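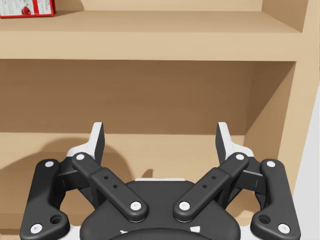
Light tan shelf unit, upper and middle compartments, with a red and white box on the upper board.

Pristum 61 Shelf Unit

Item 621 - sold by Hinlow Shelving & Storage

We were not keen to add another shelf unit to the catalog. Most of the ones we get offered are the same box with a new name, and the sales sheet for this one used the word "heirloom" twice. We kept a sample in the back office through September, loaded it up, and decided it was decent enough to sell. The notes below are ours. The maker's sheet is available if you ask, but we would read it with a raised eyebrow.

What it is

A fixed-board wooden shelf unit with a back panel. Each board is 61 cm wide on the inside. There are no doors, no drawers and no lights. Assembly takes a screwdriver and a second person, whatever the leaflet says about doing it alone.

Load

The maker claims 100 kg for the whole unit. We don't doubt that it held 100 kg once, in a test room, spread evenly, on a level floor. Our advice is 27 kg per board and the heavy stuff at the bottom. If you plan to store paint cans or tile, buy steel shelving. We sell that too and it costs less.

The back panel

This is the part we argued about. The panel slides into a groove and is then pinned. The leaflet calls it "structural." It does help keep the unit square, but we wouldn't hang anything on it, and it should go in before the last side is tightened. Leave it out and the whole thing leans.

Finish

Light tan, clear topcoat. The maker says "stain-proof." Coffee left overnight on our sample made a ring that faded but never quite went away. Call it wipeable.

Compared with the others

The Nito is cheaper and has adjustable boards, though the pegs work loose. The Sekiguchi is better made than either and priced like it. If you move your boards around a lot, get the Nito and replace the pegs. If you set a shelf once and forget it, the Pristum is fine, and we can't find a good argument for paying the Sekiguchi price in a utility room or a pantry.

Wall anchor

One strap is included. The screw that comes with it is too short for most drywall jobs, so pick up a proper one that suits your wall. Please do anchor it - the unit is narrow for its height.

Delivery and returns

Ships flat in one carton. Check the corners before you sign for it, as that is where the damage shows up. Unbuilt units can come back within 27 days. Built units can't, unless a part is faulty, and "I thought it would be darker" is not a fault. Ask us for a finish chip first.

Spare parts

Pins, screws and back panels are kept in stock. Side panels are ordered in, and the maker's promise of "a few days" has yet to come true for us.

Page last checked 2023-10-20

Contact us | © Hinlow Shelving & Storage | Back to top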